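The Last Glass at Drarnau
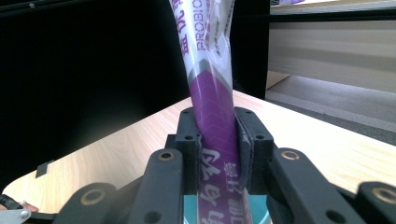 White and purple film, with PROBIO in purple letters.

The bus left me at the lower gate of Drarnau, because the driver did not like the road after that point. I walked the rest with my suitcase on my shoulder. It was June, the vines were already high, and I had been in the country for 3 hours.

I came to write the wine list. This was my profession then. Hotels paid me to taste what they had in the cellar and to put it in an order that made guests feel clever. The hotel Brinkmann had 800 bottles and a new owner, and the new owner wanted one page only.

"One page, both sides," she said when she gave me the key. "My father's list had forty pages. People fell asleep before the soup."

The cellar was cut into the hill behind the kitchen. I worked there in a winter coat, at a small table, with a lamp and a bucket. In the first week I tasted the whites. Most of them were honest and a little tired, like the waiters. In the second week I started with the reds, and there I found Plamach.

Plamach was not a grape I knew. It was not in my books. The labels were written by hand, and they had only this word and a number, which I understood was the number of the row in the vineyard. The wine was dark and smelled of wet stone and cherries, and at the end there was something bitter that I wanted to meet again. I drank the glass. I did not use the bucket.

"Where does it grow?" I asked in the kitchen.

The cook continued to cut onions. "It grew on the other side of the river. Now there is a road."

"And how many bottles do we have?"

"You are the one who counts," he said.

We had 2. I had opened one of them.

I carried the other one upstairs and put it on the desk of the owner. She turned it in her hands for a long time. Then she told me that her father had poured this wine at her wedding, that the marriage was short, and that the wine was the only part of the day she would repeat. She asked me what price I would write.

I had learned a method for this. You take the age, you take how rare it is, you look at what the neighbors ask. I did the sum on the back of an envelope and the result was 3,521. She laughed so loud that the dog came in from the terrace.

"For that money I could mend the roof," she said.

"Then sell it and mend the roof."

She looked out to the river. There was a truck on the new road, going slowly up the hill with its lights on, although it was still day.

I finished the list in the night. It had the tired whites, now in a better order, and four reds from the valley. At the bottom of the second side I wrote "Plamach", and where the price should be I left a small empty space. In the morning she read the page standing up, with her coffee, and she did not ask me to fill the space.

I walked down to the lower gate before lunch. The glass from the cellar was in my suitcase, wrapped in a shirt – I had not washed it. When the bus came, the driver asked if I had stolen something, and I said yes, and he closed the door behind me.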